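What I paid for a second arm, and what I forgot to pay for

Many readers asked me for the numbers after my last post, so I opened the spreadsheet again. It is not a beautiful spreadsheet, but it is complete now.

In spring I decided that my budget for the new arm would be 1,800 dollars. I compared two sellers. Grosell had the lower price, but the power supply and the clamp were sold separately. Tikkanen had everything in one box and wanted 366 dollars more. I made the table with both options, looked at it for one week, and ordered from Grosell. When I added the power supply, the clamp, the cables and the shipping, the difference was almost gone. Then I had also two packages coming from two different warehouses, and one of them needed 26 days.

The total today is 2,244 dollars. The arm itself is the biggest part, of course. The rest is many small lines: spare gripper fingers, a longer USB cable, screws in a size that I did not own, a second bracket because I drilled the first one wrong. I put also the customs fee there. I had read about it before ordering and still did not write it down, so it is my own mistake.

What I would do differently: I would keep one quarter of the money untouched until the arm has moved for the first time. I would ask the seller which parts wear out and what they cost. Grosell answered me this question in one day, very politely, but I asked it only in August, after I needed the answer.

For the objects I spent nearly nothing, and I do not regret it. Cirkell sells a nice set for grasping tests, but old wooden blocks are good enough for my level.

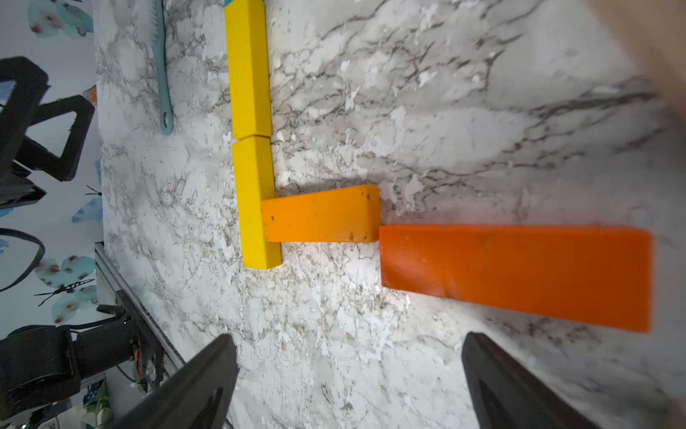 Yellow and orange blocks on the marble-patterned top, gripper fingers in front.

Next on the list is a wrist mount from Ivivham. They have 4 versions and I do not yet understand the difference between the second and the third. If you own one of them, please write me which, and if the screws were included. I will not order before September in any case.

Filed under: Robot arm at home, Costs and shopping

Contact | © All texts by the author | Back to top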